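Prothero (lane follower)
From the Gredard shared workshop wiki

Prothero is the lane-following software, and by extension the whole pile of hardware it runs on, that we've been building at Gredard since the back bench got cleared for it one January. I wrote most of this entry, so it's my version of things, and anybody who remembers it differently is welcome to hit the edit button. It looks at a road, works out where the lane is, and produces a steering number. On the small rover that number goes to a servo. On full-size roads it goes into a log file and nowhere else, and we compare it later with what the human driver did.

Name
Wissam Nasrallah typed "prothero" as a folder name on the first evening and none of us changed it. The rover itself is called Horken. People mix the two up constantly (me included), so if a page elsewhere on this wiki says Horken can't see yellow paint, it means Prothero can't.

Hardware
Horken is a hobby truck chassis with the body shell thrown away and a plywood deck screwed on top. The deck is 300 mm long and should've been longer, because the battery hangs over the back and bangs into things. Steering is the original servo, which buzzes when it's holding a turn. The computer is a secondhand single-board machine in a printed case that Yara Haddad drew up, and please use her second version of the case, the first one covers the power button.

Everything runs off one battery through a 3 amp fuse. There's a mushroom-head stop switch on the deck, wired so it cuts the motor and leaves the computer alive. Don't move that wire! It was the other way round for a while and every emergency stop took the log with it.

How it finds the lane
The first stage throws away the top half of the picture, so clouds and trees don't get a vote. What's left gets stretched into a sort of bird's-eye view, where lines that seem to meet at the horizon come out more or less parallel. Then Prothero hunts for bright strips on darker ground and tries to fit two curves, one for each side of the lane.

That works beautifully on the workshop floor with masking tape. Real roads are ruder. You get patches of old paint that aren't marking anything anymore, pale curbs that look exactly like lines, and pavement that changes color partway across, which gives a lovely strong edge whether or not there's paint on it. My favorite kind of trouble is a wide brown road with a gray asphalt strip down the left. The white edge line between the two is the thing we want, and if it fades the color change is still there to lean on. Over on the right, the curb sweeps away in one long white run and is easy to hold. The middle is where it gets hairy, with one good dash and some worn leftovers beside it.
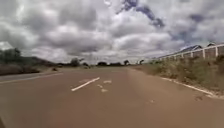
Yasuo Wada wrote on the talk page that I fuss over paint far too much, and that steering should come from the edges of the pavement first, with markings used only to settle arguments. He'd like the dash detector to be off by default. I don't agree, but his branch does hold steadier on roads with a decent curb, so it's merged as an option. Set edges_first to yes and see what you think.

Leftover paint
The current filter checks shape. A dash is long and narrow and points roughly along the road, and a blob isn't and doesn't. Anything that fails goes into a list of suspects, kept for 900 frames so we can look through them afterward. Nyokabi Chege wrote the viewer for that list and it's the nicest tool in the whole project — you hit the space bar to keep a mark and X to bin it.

Shadows from fence rails used to get through as dashes. They mostly don't now.

Known problems
Prothero loses the lane at junctions and then invents one. If it hasn't had a believable lane for 500 milliseconds it's supposed to center the wheels and cut the throttle, and on Horken it does. The logging version just writes zeros, which makes the graphs look calmer than they deserve.

Low sun is bad. Wet pavement is worse, and I haven't got a fix.

Related builds
Priltach is Issa Daher's garage version, with two wheels fewer and a lot more tape. It shares the curve fitting and none of the wiring. Issa keeps the notes on a separate page, and the calibration sheet linked there fits Horken too if you swap the wheelbase value.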